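Finishes and Surface Care > Oil on a light wood top without turning it yellow

pinchdog
Started 16 September 2026

I have a Hiltero table with a light wood top that came with hardly any finish on it. It picks up every ring and fingerprint. I want to protect it but keep the color it has now. The last table I did was with boiled linseed and it went the color of weak tea inside a year. I don't want that again.

I've been looking at Zinden hardwax oil in the "raw" tint and at Nulance water-based matte. The top gets used every day, mostly for work, some eating. Which would you pick?

mill_street_mark
Water-based matte. Three thin coats, light sanding between, done in a weekend. It won't yellow. Oil always warms the wood up some, whatever the can says.

tannerK
Disagree with Mark. I had Nulance on a desk and it was fine until somebody dragged a toolbox over it. You can't spot fix it. I ended up sanding the whole top back to bare wood. With hardwax oil you rub the bad spot down, put a little more on, wipe it off, and that's the job.

mill_street_mark
Depends how you treat your furniture. Mine has been on a kitchen table since May and there isn't a mark on it.

tannerK
May is not very long ago.

Ro-un Jin
I've used the Zinden raw on light wood twice. It has a little white pigment in it, and that's what keeps it from going amber. Two things to watch:

Put on very little. People flood it like Danish oil and then it stays tacky for days. A tablespoon goes a long way if you work it in with a pad.

Stir the can all the way to the bottom and keep stirring as you go. The white settles. If you don't, the first half of the table comes out yellow and the second half comes out chalky. I did this.

Also sand the whole top to the same grit. If you stop at 150 in one place and 220 in another, the pigment will show you where.

pinchdog
What about going finer? I have a pack of 800 left over from another job.

Ro-un Jin
Not on bare wood. 800 closes it up and the oil just sits there. Keep it for a light rub after the last coat if the surface feels rough.

cedarlane
I'd leave it bare and scrub it with soap flakes once a month. Cheap, stays pale, smells nice. Cho wood soap is fine if you can find it.

mill_street_mark
Soap on a table somebody works on every day? One coffee spill and he'll have a ring for good.

cedarlane
You scrub it out. People have been doing floors this way for a very long time.

pinchdog
Thanks all. I went with the Zinden. Did a test on the underside first and left it 13 days next to a bare patch. I couldn't tell the two apart in daylight, so I did the top. Sanded to 150 all over, vacuumed, wiped it with a damp cloth, let it dry, knocked the fuzz off. Two coats, a day apart. Used less than I expected -- there's most of a can left.

The end grain drank more than the rest and I gave it an extra wipe. The top is back in use as of this morning.

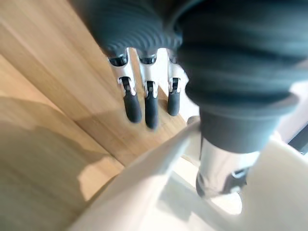 How long do I need to keep water off it?

Ro-un Jin
A week for standing water. Dry dusting is fine after a day. After the week, a damp cloth with plain water is all it needs, and skip the spray cleaners.

tannerK
Put coasters out anyway. And lay your used rags flat outside to dry before you throw them away -- oily rags in a pile can catch fire.

pinchdog
Rags are out on the driveway. Will post again in the spring if the color moves.

mill_street_mark
It'll move.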